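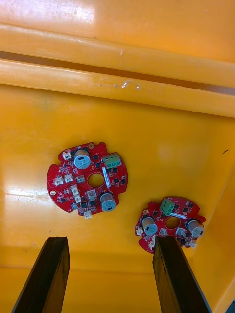 第4章 基板を箱から皿へ 部品の置き場所と受け渡し

この章から、いよいよ組立の現場に入っていきます。前の章まではねじの規格や図面の読み方といった、机の上で済む話が続きましたから、早く手を動かしたいと思っていた方もきっと多いことでしょう。お待たせしました。とはいえ、最初に取り上げるのは、はんだ付けでも配線でもなく、部品をどこに、どう置くかという、いささか地味な話題です。どうか少しだけお付き合いください。

題材に選んだのは、まん中に丸い穴のあいた赤い円形の基板です。円い基板は、四角いものに慣れた目にはずいぶん変わって見えますし、実際、置き方にも少し癖があります。四角い板なら箱の壁に沿わせておけば向きがそろいますが、円い板は壁に当てても向きが決まりません。そこで手がかりになるのが、載っている部品です。緑色の端子台は遠目にもよく目立つので、これを「時計の12時」と決めておくと、隣の人に渡すときも話が早く済みます。筆者が若いころに通ったコーデール(Cordale)の実習場では、指導役のファーガス・モファット先生が、基板を渡すたびに「12時はどっちだね」とたずねたものでした。うるさいなあと思っていたのですが、今では筆者が同じことを学生にたずねています。

さて、置き場所には大きく分けて二つの役割があります。一つは、これから使うものを待たせておく場所で、本書では「待ち箱」と呼びます。黄色やオレンジ色のような明るい色のプラスチック箱なら、棚に並んでいても見つけやすく、赤い基板との見分けもつきます。もう一つは、取り出した基板を広げて確かめる場所で、こちらは「受け皿」と呼ぶことにしましょう。縁の浅い皿が向いています。深い箱の中では背の高いコンデンサの陰になる部分が見えにくく、つい基板を傾けてのぞきこみたくなるからです。
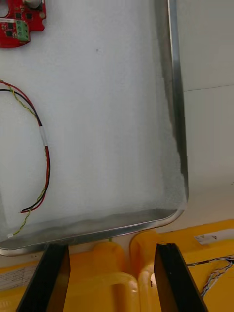
受け皿に金属製のものを使うときは、底に必ず敷物をしてください。基板の裏にははんだの小さな突起が並んでいることがあり、金属の底にじかに置けば、こすれて傷がつきますし、電気が残っていれば短絡の心配もあります。敷物は淡い色の無地がよいでしょう。細かなごみや、外れて落ちた小さな部品に気づきやすくなります。しわが寄ってきたら手でのばし、縁がほつれてきたら早めに取りかえます。

電線の扱いにも触れておきましょう。細い電線の束は、思った以上に自分の形を覚えているもので、無理にまっすぐにしようとすると、つけ根のコネクタに力がかかってしまいます。ゆるく弧を描かせたまま、基板の上に乗り上げないように寝かせてやるのが、いちばん穏やかなやり方です。

この章の実習では、待ち箱から基板を一枚ずつ取り出して受け皿に移し、端子台の向きをそろえ、所定の用紙に外観の記録をつけるところまでを行います。所要時間は最大80分を見込んでいますが、急ぐ必要はまったくありません。基板は縁を持ち、コンデンサをつまんで持ち上げないこと。まずは4.1節で、円い基板の持ち方から始めましょう。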